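The bin in the spare room

My mother-in-law left us last week after a good long stay, and I have been slowly getting the spare room back to rights ever since (slowly being the important word, as anyone who has seen my ironing pile will tell you). She is a tidy guest, far tidier than I am, but a house with one more person in it makes a surprising amount of rubbish!

It got me thinking about my neighbour Parviz Heydari, who grew up in a flat with 29 other families on the one stairwell and still flattens every box before it leaves the kitchen. He taught me to do it too, back in November, when our recycling bin was so full the lid stood up like a sail. I'd always thought I was a fairly good recycler. I was putting everything in, you see, and hoping for the best.
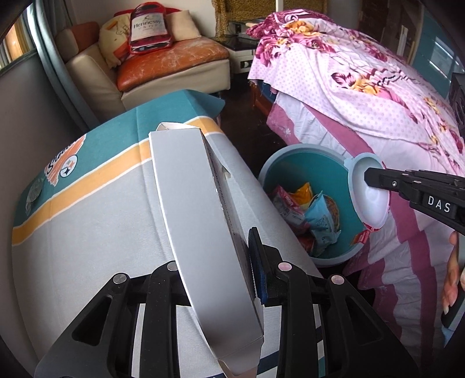
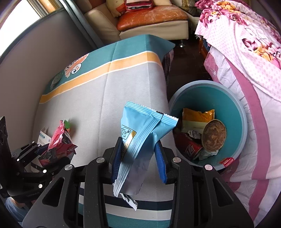
What goes where

Cardboard is the easy one, and it goes flat in the recycling. Wrappers are where I used to come unstuck. Our council doesn't take soft plastics at the kerb, so mine go in the ordinary rubbish unless I've remembered to ask whether the shop is collecting them, and I'm afraid I mostly haven't.

My friend Naa Darko keeps a little bin in every room of her house, coloured to match the curtains, and swears it's the only way to get teenagers to use one. I have come around to her view. We've got 9 rooms if you count the laundry, and I'm not buying 9 bins, but the bedrooms and the study seem a fair place to start.

Next job is the linen cupboard. I've been putting it off since Easter and I'd love to hear how you all fold a fitted sheet.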